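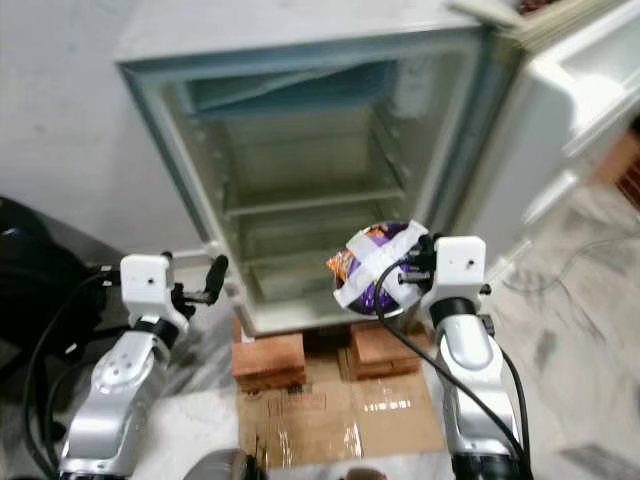 The mini fridge with its door open and both shelves in, up on two bricks.

Small fridge, clean start

If you have a mini fridge in a studio, a garage or the back room of a shop, this is a good month to empty it and give it a proper cleaning. Small fridges get forgotten. They hold two yogurts and a jar of mustard through the spring, and by July the door won't close right and everything tastes a little like onion.

Start the evening before. Eat or move what you can, throw out what you can't, and turn the dial to off. Pull the plug from the wall. If there is ice in the freezer compartment, leave the door open overnight with a folded towel on the bottom and a shallow pan under the ice. Do not chip at it with a knife. The cooling lines in these compact models often run right behind the freezer wall, and one slip can finish the fridge for good. A bowl of hot water set inside the freezer compartment will speed things up if you're in a hurry. Change the water every 20 minutes.

Once the ice is gone, slide the shelves out and let them come up to room temperature before you wash them. Glass shelves can crack in hot water when they're still cold. Dish soap is fine for shelves and for any loose door bins. For the walls, mix two tablespoons of baking soda into a quart of warm water and wipe with a soft cloth. Go along the ridges on the side walls where the shelves rest, a spot most people skip. Dust and crumbs collect there even in a fridge that has been standing empty.

The door gasket takes the longest. Fold the rubber back gently with a finger and clean inside the groove with an old toothbrush, all the way around. Then dry it. A gasket put away damp will grow black spots within a couple of weeks. To check the seal, close the door on a strip of paper and pull. If it slides out with no drag, try again at each corner. A stiff gasket can sometimes be brought back with a warm, wet cloth held against it for a few minutes. If that doesn't help, measure it and order a new one. Hultar Appliance Parts on Galtura Street will cut gasket to length, and they keep the common widths in stock.

A word about bricks. Raising a small fridge is useful in a garage or a basement, where the floor may be damp, and it makes the bottom shelf easier to reach. Use bricks of the same height, support all four corners, and put a layer of cardboard underneath to protect the floor. Covering the cardboard with clear packing tape makes it simple to wipe down. Check with a level when you're done, and rock the fridge lightly by hand. It should not move. Leave a few inches open behind it for air.

When you plug it back in, wait for the temperature to settle before you load it. Put a thermometer in a glass of water on the middle shelf and read it the next morning. You want it at or below 40 degrees. If it reads 44, turn the dial one step colder and wait another day — these dials are slow, and turning it all the way up will only ice the freezer again.

If you are storing the fridge for the season, leave the door propped open an inch or two, with an open box of baking soda inside. Where there are small children in the house, take the door off or keep the fridge in a locked room.

Gasket brushes and fridge thermometers are on the cleaning shelf at Unetti Home & Hardware, next to the mops.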